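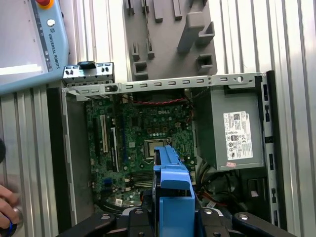
Do you have to pull the power supply to get the board out of one of these small Dell desktops?
It depends on the case, but most of the time the supply can stay where it is as long as its cables are unplugged and moved well clear of the board.

December, teardown bench, 2:15 pm

Lot sheet line 2,807, first case of the Demville lot. The lid is off and the chassis is on its side on the slotted aluminum bench top. The plan was to check the Kokell teardown sheet against a real machine before anyone commits to doing the whole lot with it. There are 195 machines on the Demville list. The sheet claims 40 minutes per machine down to sorted parts. I don't believe it and I'd like that written down before we start timing anything.

My problem with the sheet is the order. Step one is "remove drive cage." Fine, the blue plastic cage is the obvious thing to grab and it sits partly over the memory and the lower part of the board, so I see why they'd want it gone. But then it goes straight to memory, and only mentions the power cables afterwards. On this machine there's a bundle of yellow, red and black leads coming down from under the power supply. More cable around the memory slots too. You can reach the clips at the ends of the slots with all that in the way, sure, but you're reaching past it every time, and that's how clips get snapped.

What I'd do instead:

Cage first, agreed.
Data cable next. Pull it by the connector, not the ribbon. We have a box of torn ones from the Thampi lot and I don't want another.
Main power connector, then the small white one near the CPU socket. Squeeze the latch, no rocking.
Swing the whole bundle over the rail and tie it there. Leave the factory ties alone until the supply is out. The sheet says cut them early. Why? All you get is eight inches of loose wire going everywhere.
Memory after that, then whatever is in the expansion slots, then the board.

Header leads (the thin twisted red and black pair along the top of the board): the sheet doesn't mention them at all. I'd put them right before the board screws, and I'd put it in capitals. Somebody is going to lift a board with that pair still on it.

Also not sold on the "reusable parts" estimate. Kokell has the supplies down as good for resale across the board. Based on what, the label? The label on this one has all its certification marks and a barcode, and that tells me who approved the design. It tells me nothing about the fan or what ten years under a desk did to the capacitors. Supplies go to the load tester or they go to scrap. I'm not signing a resale count off a sticker.

2:50 pm

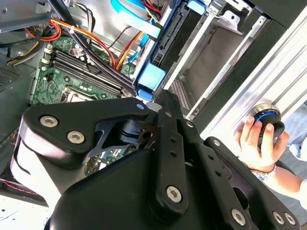

Memory slots and power bundle, white ties still on.

Looking at it from this side I'm more sure about the cable order. The bundle arcs right over the top part of the board, and the black cables lie across the memory slots. The light blue data cable is up there too, next to more red and yellow. Working the memory under that lot is asking for trouble.

On the socket: Kokell wants the processor left in the board until the boards are stacked for sorting. I can go along with that if, and only if, the boards get a bag each. The Vondwood trays are not bags. They have a nice lid and the catalog calls them static safe, but the dividers are too low for a board with a cooler bracket on it and the lids don't close. We tried them on the Thampi lot and went back to bags inside a week. Please don't reorder them.

To do before the next case:
Rewrite the sheet with cables ahead of memory. Mark it as ours so it doesn't get mixed up with the Kokell version.
Add a line for the header leads.
Two bins for cables, data and power. One mixed bin costs more time at the end than it saves here.
Find the good flat screwdriver. It was in the drawer before lunch.
Time the first full teardown with a real clock, including sorting and sweeping up. If it comes in at 40 I'll apologize to the sheet.

Not copying the Demville people in yet. They'll ask for a finish date and all I have is one open case and an estimate I don't trust.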